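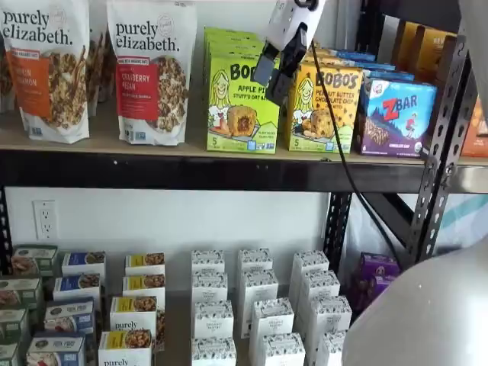

据置用ニッケル水素電池の内部抵抗測定メモ

2018年4月15日

前回の記事で予告した、Hernholm製の据置用ニッケル水素モジュールの測定結果をまとめておく。対象は通信機器のバックアップ用途で使われていた中古品で、定格電圧は12V、公称容量は100Ah。入手したのは4モジュールで、直列にして48V系を構成する想定である。

入手時の状態から書く。端子電圧は開放で12.6Vから12.9Vの範囲にあり、液漏れの痕跡はなかった。ただし1台だけ、負極側の端子座に白い析出物が付着していた。弱酸性の溶液で拭き取り、純水で流してから一晩乾燥させた。アルカリ電池なので中和には酸を使う。鉛蓄電池のつもりで重曹を持ち出すと意味がない。

測定方法について。内部抵抗の測定には交流法と直流法があり、値は一致しない。交流1kHz法で得られるのは主に電解液、集電体、接続部のオーム抵抗で、電荷移動抵抗と拡散の寄与はほとんど含まれない。直流法は電流をステップ状に変化させ、指定した時間後の電圧降下から求めるため、何秒後の値を読むかで結果が変わる。カタログの値と比較する場合は、どちらの方法かをまず確認する必要がある。Hernholmのデータシートには交流1kHz、満充電、25℃と書いてあるので、今回もこれに合わせた。

測定器はTisterの4端子式バッテリーテスターを使った。電流線と電圧線を分離して接続するため、リード線の抵抗と接触抵抗は原理的には打ち消される。とはいえプローブの当て方で値は動く。端子ボルトの頭に当てた場合と、端子座に直接当てた場合では、前者が0.3mΩ高く出た。ボルトと座の間の接触抵抗を一緒に測っているためで、以下の値はすべて端子座に直接当てたものである。

前処理は次のとおり。

1. 0.2Cで終止電圧10Vまで放電
2. 1時間休止
3. 0.1Cで16時間充電
4. 4時間休止
5. 0.2Cで放電し、容量を記録
6. 3と4を再度行い、内部抵抗を測定

長期保管品の場合、初回の放電容量は当てにならない。負極の水素吸蔵合金の表面が不活性になっていて、数サイクル回すと容量が戻ることが多い。今回は上の手順の3から5までを3回繰り返し、3回目の値を採用した。

結果。単位は左から放電容量(Ah)、交流内部抵抗(mΩ)。

モジュールA 94.1 5.2
モジュールB 92.8 5.4
モジュールC 93.5 5.3
モジュールD 81.0 8.9

A、B、Cはほぼ揃っている。中古としては良好な部類だと思う。問題はDで、容量が公称の81%、内部抵抗は他の3台の1.6倍を超えている。析出物が付いていたのもこのDである。端子の腐食による抵抗増加を疑って座面を磨き直したが、8.9mΩが8.7mΩになっただけだった。したがって原因は端子ではなく内部にある。

モジュールの中は1.2Vのセルが10個直列になっている。どのセルが劣化しているかは外からはわからないので、上蓋のカバーを外してセル間の接続板に電圧線を当て、20A放電時の各セルの電圧を測った。放電開始から2時間の時点で、9セルは1.22Vから1.24Vの間、7番目のセルだけが1.13Vだった。さらに放電を続けると、7番目が最初に1.0Vを割り、その後は急速に低下した。10Vの終止電圧はモジュール全体で判定しているので、他のセルに残量があるうちに弱いセルが0Vを通過して転極する恐れがある。転極したセルでは正極から水素が発生し、内圧が上がって安全弁が開く。弁が一度開けば電解液の水分が失われ、内部抵抗がさらに上がる。端子座の析出物も、この過程で漏れ出た水酸化カリウムが空気中の二酸化炭素と反応し、炭酸カリウムになったものと考えると辻褄が合う。ただし弁の動作を確認したわけではないので、推定にとどめておく。

この件についてCharito Lumanlanさんからメールで指摘をもらった。Baluyotの保守部門で同じ系列のモジュールを扱っていたそうで、要点は2つある。ひとつは、この型では中央寄りのセルから劣化する例が多いこと。端のセルは筐体の側面から放熱できるが、中央は温度が上がりやすい。もうひとつは、0.1Cで16時間という充電は試験条件としては標準的でも、劣化したセルを含むモジュールには過酷だということ。充電末期の酸素再結合で発熱するため、温度上昇率を監視して打ち切るほうがよいとのことだった。

指摘を受けて、Dの充電中の温度を測り直した。熱電対を4番目と7番目と10番目のセルの側面にカプトンテープで貼り、室温22℃で0.1C充電を行った。13時間後の値は、10番目が29℃、4番目が32℃、7番目が37℃だった。7番目は内部抵抗による発熱に加え、容量が小さいぶん早く過充電域に入っている。この差は無視できない。

温度センサーの取り付け位置についても書いておく。このモジュールには純正のサーミスタが1個付いているが、位置は1番目のセルの外側、つまり一番冷えやすい場所である。上の結果から見て、ここで検出した温度だけで充電制御を行うのは心もとない。自作の充電器につなぐなら、中央のセルに1点追加したほうがいい。

充電制御にはSononariの制御基板を使う予定でいる。温度入力が2系統あるので、純正サーミスタと追加分の両方をつなげる。温度上昇率の判定周期は初期設定で60秒だが、熱容量の大きい据置用では1分間の変化が小さく、ノイズに埋もれる。移動平均の窓を5分に広げたところ、誤検出は出なくなった。しきい値の設定はまだ詰めていない。

Dの扱いは保留とする。7番目のセルだけを交換する手もあるが、新旧を混ぜると容量の差で別の不均衡を抱えることになる。同程度に使い込まれたセルが手に入れば試す価値はある。当面はA、B、Cの3台で36V系を組み、負荷試験を先に進める。

6月までに5時間率と1時間率の放電カーブを取り、温度依存性と合わせて載せる予定。低温側は冷蔵庫での測定になるので、下限は5℃まで。

追記:プローブの先端形状について質問をもらったので補足。使ったのは同軸型のピンで、外側が電流、内側が電圧の接点になっている。クリップ型でも測れるが、このクラスの抵抗値では挟む位置による差が目立つ。ゼロ調整はプローブを短絡する専用の板で行い、測定時と同じ配線の引き回しのまま実施すること。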